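Collecting grasp examples from a bin, start to finish

I've been putting off writing this up since January, but enough people on the Memon list have asked how we gather our picking examples that I finally sat down and did it. This is the small version of the job: one arm, one bin, one afternoon if the cables behave.

Before you record anything, fix the bin. I mean really fix it. Our first set of 101 episodes went in the trash after the bin crept toward the arm a little with every bump, and the model learned the creep. Clamp it to the table at two corners and put tape down on the tabletop so you can check it hasn't wandered.

Next, pick your objects. Go for stuff that fails in different ways. You want something squashy, something round, something flat that hugs the floor, and at least one thing with an awkward shape that can stand up or fall over. Shiny or see-through things are worth having too (depth sensors hate them, so do it anyway!).

Now the routine:

Dump the objects in and don't arrange them. If two land touching, great, leave them.

Start recording before you move the arm — the Skullia logger drops the first few frames, so give it a second.

Drive the gripper in slowly, close, lift, hold, and put the thing back down somewhere else in the bin.

Stop, tag the episode as good or bad, and keep the bad ones. A missed grasp is still an example.

Reshuffle by hand every five episodes or so. I forget this constantly.

I aim for 204 episodes per set of objects, then swap everything out. With fewer than that, the Berkovia model tends to go for the same favorite every time. 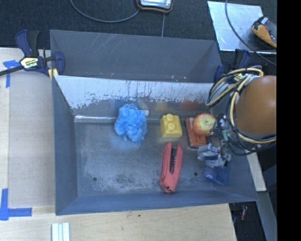
Pastuvberg wrote back after reading a draft of this to ask whether the bad episodes don't just teach the arm to miss, and said their own set got better once they filtered them out at training time. Fair point. I still record them, and filter later if I need to — you can't get them back once they're deleted.

Last thing, back up after every session. Each of mine goes in its own folder with the object list in a text file next to it.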